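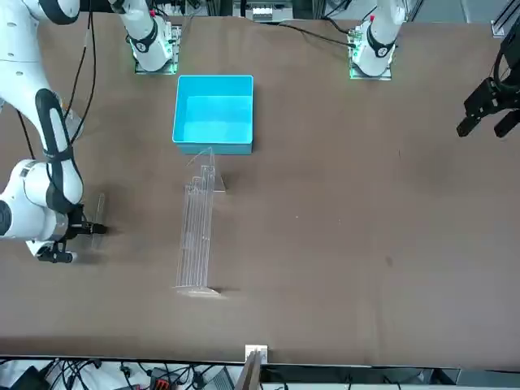 Right arm with one of the clear plates, rack and bin on the table.

Notes from the May methods meeting, clear-plate task

Present: Marjatta Eskola (chair), Angus Baxter, Shabnam Mohmand, Skarphéðinn Ladefoged, and me, Bjartur Riis, typing as fast as I can. We got going at 10 once Angus found a chair.

1. Last meeting's notes
Fine with everyone, except that I'd spelled Taheri two different ways. Fixed! (Taheri is the grasp planner, for anyone reading this cold. Jiris is the training code.)

2. Shabnam's result
This took up most of the morning, and I'm glad it did. Shabnam wanted to know if we could stop relying on depth for the clear plates, because our depth readings go right through them and land on the table. Her method skips depth for the plate completely and has Jiris learn from the color views plus the joint positions. She trained on 3,683 short clips, then ran 173 trials with the rack moved a bit between runs. The plate ended up properly in a slot in 90 of them. The old depth version never got close to that, so we were all pretty pleased, even Marjatta, who kept asking what happened in the other 83.

Fair question. Shabnam says most of the misses come right at the end, when the plate touches a rib and tips. Picking up is the easy part now. I asked if the glare was to blame and she thinks partly, but she hasn't split the misses by lighting yet.

3. Which view matters
Skarphéðinn has been hiding one view at a time from the trained model to see what it leans on. Losing the side view hurts most during the approach, and losing the head view hurts most when the gripper is over the rack. He'd like to write that up by itself. Angus thinks it's too thin without a second task, and they went back and forth on this for a good while (I stopped typing and ate my sandwich).

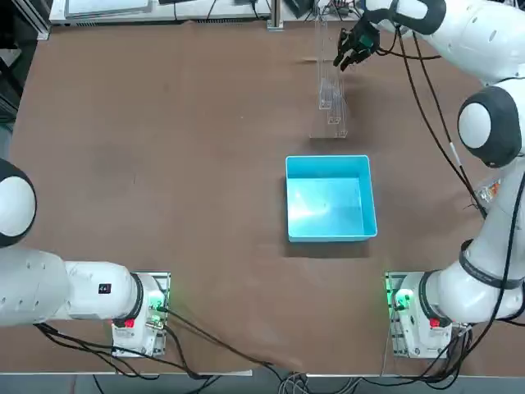 Head view, right gripper next to the rack.

We left it that Skarphéðinn repeats the test with the Noda plates, which are thicker, and then we look again.

4. Moving the bin
Short one. Marjatta wants the bin moved around as much as the rack in the next set. Shabnam agreed, though she'd like to keep the old layout for a few runs so we can compare.

5. To do
Shabnam: sort the misses by cause and by lighting.
Skarphéðinn: Noda plates, same hidden-view test.
Angus: ask Cilska about spare finger pads.
Me: put the trial sheet somewhere people can find it.

6. Anything else
Angus may come in Saturday to start the new clips and would love company. Marjatta closed the meeting just before lunch.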